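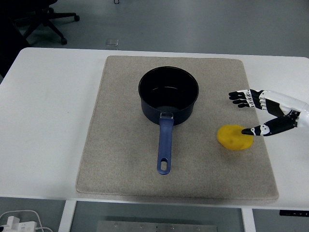

**Event Management Practicum: Final Report**
Team: Hernán Quispe, Wilmer Pacheco
Event: Brellura Soup Crawl, Ristport, August

## 1. What we set out to do

Our assignment was to plan, promote and run a public food event on a budget of $2000. We chose soup. We chose it in the spring, when it was raining, and we ran it in August, when it wasn't. The feedback on our proposal said "consider season," and we would like the record to show that we considered it for most of an afternoon.

The idea was a self-guided crawl along Mosquera Street. Guests would buy one ticket, collect a paper map and a cup, and get a small pour at each stop before voting for a favorite. We took the name Brellura from a list Hernán had made for a different class. It doesn't mean anything, and two restaurants asked us if it was a skin condition.

## 2. Vendors

We signed nine places, after a lot of walking in and asking for the manager at the wrong time of day. (The right time is 3 p.m. We found this out from a manager, at noon, at some volume.) Each vendor agreed to provide one soup, a sign with the ingredients on it, and a person to pour.

Five of the nine picked tomato. Our sign-up form had a box for "type of soup" but no way for vendors to see what anyone else had put, so this one is on us. We phoned all five and asked if anybody would switch. One offered to add basil. In the end we relabeled that stretch of the street the Tomato Mile on the map, and it got more comments than anything else we did on purpose.

## 3. Tickets and promotion

Tickets went through Adov, a scheduling tool Wilmer already knew from his job at the rink. It is meant for booking ice time. It handled payments fine, but every confirmation email told the guest to arrive early to lace up. We fixed the wording on the second day of sales. A few people still asked at the door.

We put posters in the library, the laundromat and the bus shelter, and posted online most evenings. Final sales came to 153 tickets. Our own target had been "a lot," which our instructor has since described as hard to grade against.

## 4. The evening itself

Check-in opened at 5 p.m. and the line was gone by half past. The maps worked. The voting did not, at first, as we had provided ballots and a box and no pencils. Wilmer ran to the stationery store and came back with a pack of glitter pens, so the results are legible but festive.

The far end of the street ran out of soup early, while the near end had plenty left. Most guests had started at stop one and gone in order, as anyone would with a numbered map. Printing half of the maps in reverse would have cost us nothing.

The chilled cucumber won by a wide margin. We had tried to talk that vendor out of it.

## 5. Money

Cups and printing were the biggest costs, followed by the street permit. The permit office also charged us a fee for amplified music. We had no music, but Hernán had checked the box to keep our options open. Even so, we stayed inside the budget and returned what was left to the department, including a receipt for glitter pens.

## 6. What we would change

- Show vendors each other's menus before they commit.
- Hand out maps with different starting points.
- Set a sales target that is a number.
- Bring pencils.
- Hold it in a month when people want soup, or serve it cold and take the credit.

The chamber of commerce has asked if the crawl will be back next year. Hernán says yes. Wilmer has asked to see the menu first.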